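1/4
Junk drawer day! I gave myself until lunch on 2025-06-30 to get through all the odds and ends, and of course I got stuck on the cords.

White cable on the wood, round three:

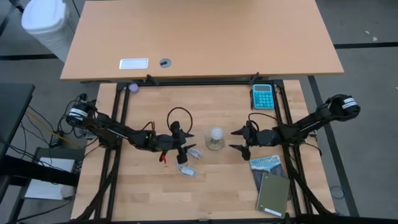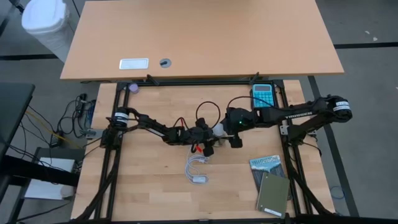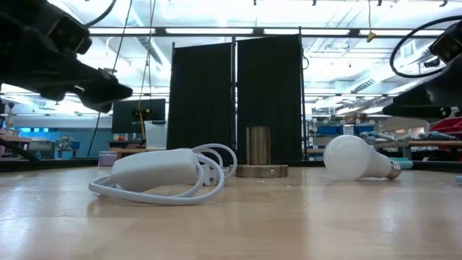

2/4
Kittipong Wongsuwan says wrap the cord around the adapter and be done with it. I want a twist tie on every single one (I bought a pack of 100, so I'm committed).

3/4
The metal lamp base and the LED bulb in the last pic are staying together this time. Last June I kept them in separate boxes and spent a whole evening hunting for the bulb!

4/4
Calculator goes back to the desk. Does anyone use a glass jar for small connectors? I'm tempted, tell me if it's a mess after a month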